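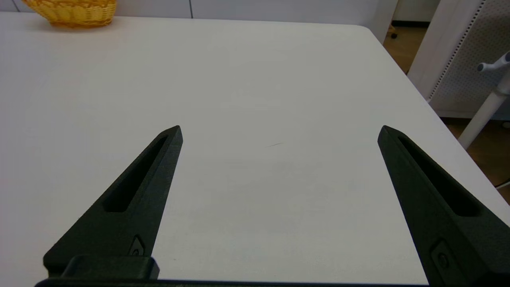
A white tabletop at Nolta

About Nolta

Nolta makes and repairs tables for schools, offices, workrooms and public buildings. We are based in Undow, in a single-story building with the workshop at the back and the office and parts counter at the front. There are 14 of us. Most of the staff work in the shop, and the rest handle orders, deliveries and service calls.

The company began as a repair business. Local schools sent us tables with broken legs and worn edges, and we fixed what we could and returned them before the next term. After a few years of this we had a good idea of which parts failed and started making replacement tops and frames. Complete tables came later. Repairs are still a large share of our work, including repairs on tables made by other companies.

What we make

Our main line is called Guver. It is a plain rectangular work table with a flat top and a steel frame. The top is fastened to the frame with bolts and can be taken off with a hex key. A damaged top can be replaced without buying a new frame, and the old frame can be fitted with a different size of top as long as the bolt pattern matches. We keep the bolt patterns the same from year to year. Customers who bought Guver tables in the early years can still order tops for them.

White is the color we sell most. Customers who sort small parts, cut paper or check printed work tend to ask for it, and so do schools with darker classrooms. We also make tops in light gray and in a pale wood color. Other colors can be ordered, but the wait is longer and we do not accept returns on them.

Standard tops come with a low-gloss finish and slightly rounded corners. Square corners are available for customers who push several tables together into one long surface. Please tell us at the time of ordering, as corners cannot be changed afterward.

The frames are cut and welded by Sproģis, a metal shop on the other side of Undow. They have made our frames since the first Guver table. We do the finishing, assembly and checking ourselves. Each table is stood on a level slab before it leaves, the feet are adjusted, and the order number is written on the underside of the top. If you call us about a table, please have that number ready.

Repairs and replacement tops

We take in tables at the Undow workshop and also do smaller repairs at the customer's site. Common jobs are edge repairs, new feet, loose frames and full top replacement. A replacement top in a standard size and color is normally ready in 4 working days. For larger orders we will give you a date when we confirm the price.

Last year we replaced 235 tops. The old ones are checked when they come in. Some have enough good surface left to be cut down into smaller tops, which we sell at the parts counter at a reduced price. Stock varies and we do not list these online.

Care

Wipe the tabletop with a damp cloth and a mild soap, then dry it. Do not use scouring powder or steel wool. Ink and marker should be cleaned off the same day if possible. Put a mat under hot equipment and anything with sharp metal feet. Check the bolts under the top twice a year and tighten them by hand. A power driver can strip the inserts.

Guarantee

Guver frames are guaranteed for ten years and tops for 2 years. The guarantee covers faults in materials and assembly. It does not cover cuts, burns or stains, although we can usually quote for a repair. Keep your invoice, or send us the order number from the underside of the table.

Visiting and ordering

The parts counter is open on weekdays from 8 a.m. to 4 p.m. You can look at sample tops in all three standard colors and take small color chips home with you. If you would like to see a full-size table set up, call ahead so we can have one in the size you need. The workshop closes for stocktaking in April and no repairs are taken in during that time, but orders can still be placed with the office.

We deliver to Undow and the surrounding towns with our own van. Orders going farther are sent by freight, with the top and frame packed separately and a bag of bolts taped to the frame.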